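The Year I Learned to Shop Like My Grandmother

My grandmother bought food the way other people check the weather. She went out every morning, looked at what was there, and decided about dinner on the walk home. I grew up thinking this was a terrible waste of time. Then I moved to Ukstead, a town with one big supermarket on the bypass and a Sunday market behind the old bus station, and somewhere in my second winter I started turning into her.

It began with pears. I'd been buying them in bags of seven, hard as doorknobs, and throwing out most of them a week later when they'd gone from rock to mush while I was at work. A woman at the market asked me when I planned to eat mine. I said I had no idea. She gave me two for that night and one for Tuesday, and wouldn't sell me any more!
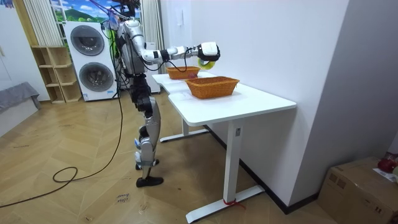

That woman was Imke Böttcher, and I've been buying from her ever since. She grows apples and pears on a slope outside Rosden, 70 trees in all, and she has opinions about every one of them. Her favorite is a late cooking apple she calls Seidel, after the family who had the land before her. It's lumpy and greenish and looks like something you'd feed to a horse, but bake it with a little butter and it goes all fluffy and sharp, and you'll never want a shiny red one again (well, I didn't).

I should say that shopping this way isn't always cheaper. Some weeks I spend more, mostly when the plums are in. What changed is the trash. I used to carry out a bag of sad vegetables every week, and now it's a few peels and the odd forgotten carrot. I buy for two days, three at most, and I keep the fruit out where I can see it, never in the drawer at the bottom of the fridge where good intentions go soft.

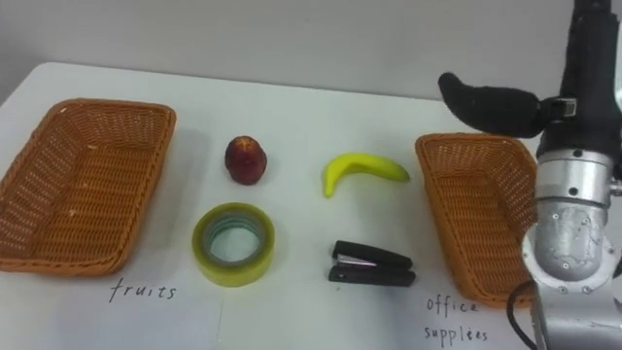 So what do you do in February, when the stalls are half bare?

You eat apples, cabbage and a lot of soup. Imke stores her Seidels in a cold shed until spring, wrapped in newspaper, and they get sweeter and more wrinkled as the weeks go by. I also keep frozen peas and canned tomatoes, and so did my grandmother, whatever she liked to tell the neighbors.

The part I didn't expect to enjoy was the talking. I've picked up a soup from a stranger in the potato line and a way of keeping parsley alive from a teenager selling eggs. I now get up at 5 on market day, grumbling the whole way, to beat the people who want the same leeks I do.
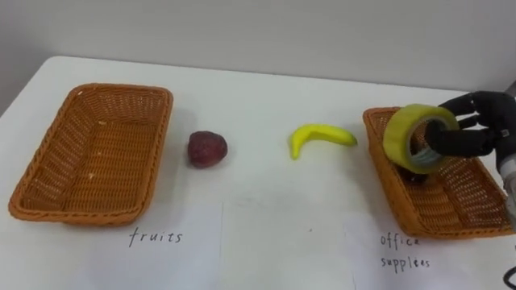 If You Want to Try It

Start with one thing you always end up throwing away. For me it was pears, for you it may be salad. Buy only what you'll eat by tomorrow night and see how it goes for a month. Ask the seller when it will be at its best, and take a bag that doesn't hold too much. And if you ever find yourself in Rosden in late October, ask for the ugly apples.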